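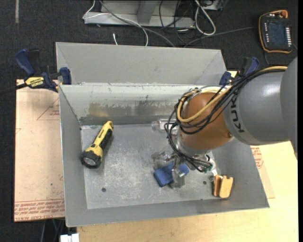

A yellow and black flashlight and other small things in the metal bin at the Flasley sorting room.

The lost property service in Flasley has moved to a bigger room, and from May the people of the town can collect their forgotten things there until late in the evening. The new room is in the Rezaei building, next to the bus station, and it replaces the small counter at Flindent Street.

According to the town office, 34 boxes were carried over from the old counter. Most of them contain everyday objects of little value, such as flashlights, sponges, keys and single gloves. They are first put in gray metal bins and sorted by type, and after that each thing gets a paper label with the place where it was found.

Objects will be kept for 60 days. Before, the limit was only 22 days, and many residents complained that this was too short - especially students who travel home for the summer. What is not collected goes to the Dikach thrift store, with the exception of documents and phones, which are given to the police.

The collection is free for small objects. For bicycles and suitcases there is a fee of 2 dollars per day after the first week. Visitors should bring an identity card and, if possible, a description of the lost thing. The old counter stays open for questions until the end of the month, but nothing can be collected there anymore.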